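Gridholm Open Wire Box, black / wood base
Home > Kitchen > Counter storage > Arnside range

$69.00
In stock. Ships from the Mthembu warehouse, Mon to Fri.

Open front, so you just reach in. Fine square mesh on both sides and the back. Light brown wooden base board, sits flat on the table or counter. No drawers, no doors, nothing to assemble except the base (4 screws, in the bag taped under the board, dont throw it out).

Good for fruit, bread, onions, mugs, kids snacks. Air gets thru the mesh so fruit isn't sitting in a closed bin.

Details
Color: black wire, light brown base
Holds: up to 9 lb, spread out over the base
Care: wipe with a damp cloth, dry the wood after. No dishwasher
Returns: 30 days, unused, with the base screws
Item no. 399

Bought the older one? Bases made before July have different screw holes. Ask before ordering a spare board.

Goes with
Ilora basket, yellow. Plastic, squarish with rounded corners, small holes in the sides, a handle at each end. Carry it to the table, rinse it in the sink, put it back. Sold seperately. Also fine by itself for apples or clothespins.
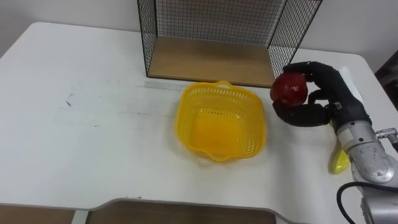

Customer reviews
"Apples in the bottom, bread on top of a towel. Looks nice against a white wall. Wish the base came in a darker wood too." Zinhle Coetzee, February 2022

Questions before you order
Does the yellow basket come with it? No, add it to the cart.
Can I hang it? No. Table or counter only.
Spare base board? Yes, email us the item number and your order number.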